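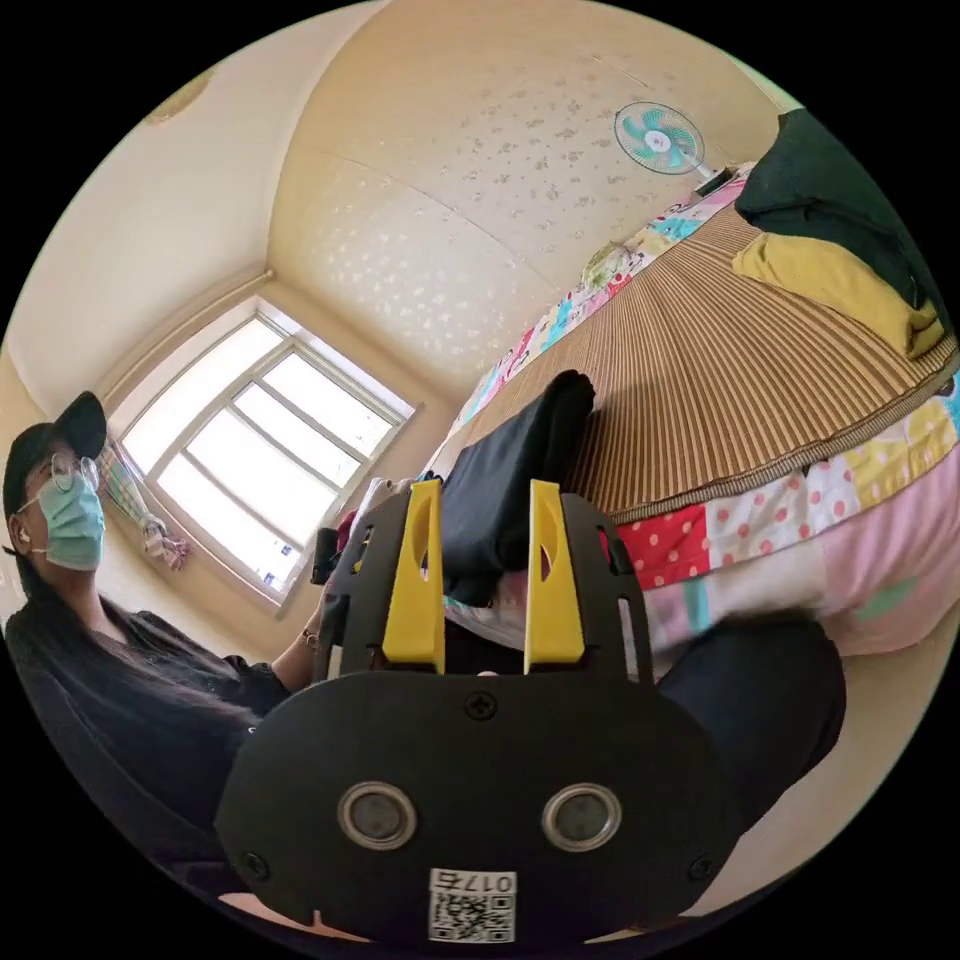 Llewellyn House is looking for a part-time housekeeping assistant to join the team from April. We are a guest house with 12 bedrooms, a small dining room and a walled garden. The work is mostly changing beds, cleaning rooms and bathrooms, and keeping the linen store in order. You will be handling fabric for much of the shift, from sheets and towels down to smaller pieces like the folded black cloth on the edge of the bed. Staff may wear their own clothes, and a black short-sleeved top is fine. Face masks are optional and we keep a box in the linen store.

Hours and pay
Mornings, 16 hours a week, with some weekend shifts shared out on a rota. Pay is reviewed each year. Lunch is provided on working days – let the kitchen know if there is anything you don't eat.

What you will do
Strip and make beds, clean rooms to the checklist, restock tea trays, and report repairs to Howard Lightfoot. You will also help with the laundry when it is busy.

What we ask for
Hotel or care home experience is useful but training is given. You need to manage stairs, as there is no lift. Some spoken Welsh would be welcome.

How to apply
Send a short letter and the names of two referees to Eluned Edwards, Room 3, Llewellyn House, or hand them in at reception. Please say which mornings you can work and when you could start. Interviews are held at the house and include a short look round the bedrooms. We reply to every applicant.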